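Office storage and furniture > Cabinets and sideboards

Low cabinet with a cable flap in the top – safe to keep box files under it?

We've taken over a small meeting room with one of those long, low, light wood cabinets down the side, and I've been given the happy job of filling it. My boss would like all the paperwork in there (139 files by her list, bless her), but there's a cable outlet in the countertop, and I keep wondering about dust or a spilled coffee finding its way down. Should I leave that part empty? Also, the key lives in the lock with its tag on and I never know whether to leave it there. 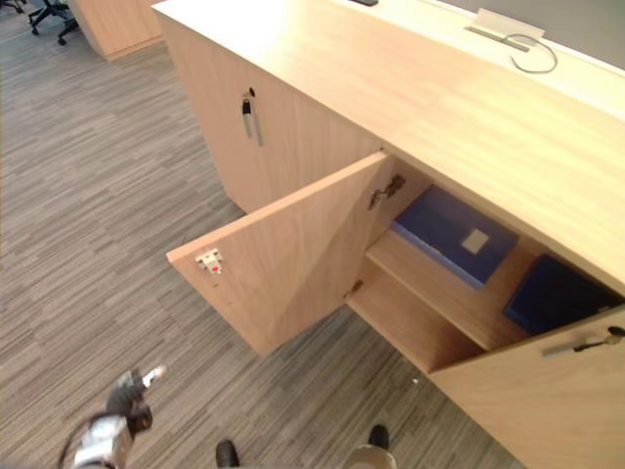
Reshma Mtshali
23 November 2024

Hello, and congratulations on the new room! I looked after a row of very similar cabinets at Torodau for years, so I do feel for you. I'd happily put box files on the shelf, blue ones or any other color, and keep the section underneath for things you hardly ever need. Close the flap when no cable is going through it, and wipe around it before you wipe the rest of the top, or the crumbs go straight down the hole. Ask me how I know.

As for the key, I'd take it out once the room is in regular use. A key sticking out at knee height will catch on somebody's bag sooner or later,

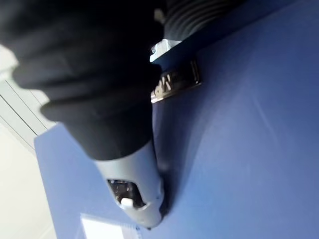
and a bent key is a miserable thing to get out of a small lock – we paid 300 for a locksmith in March, and he was very nice about it, but still. Write the lock number on a card first if there is one on yours.

Polák
just put the files in, ours have been fine

Vendow
Check that the door swings all the way open before you load the shelf. We had to move a table.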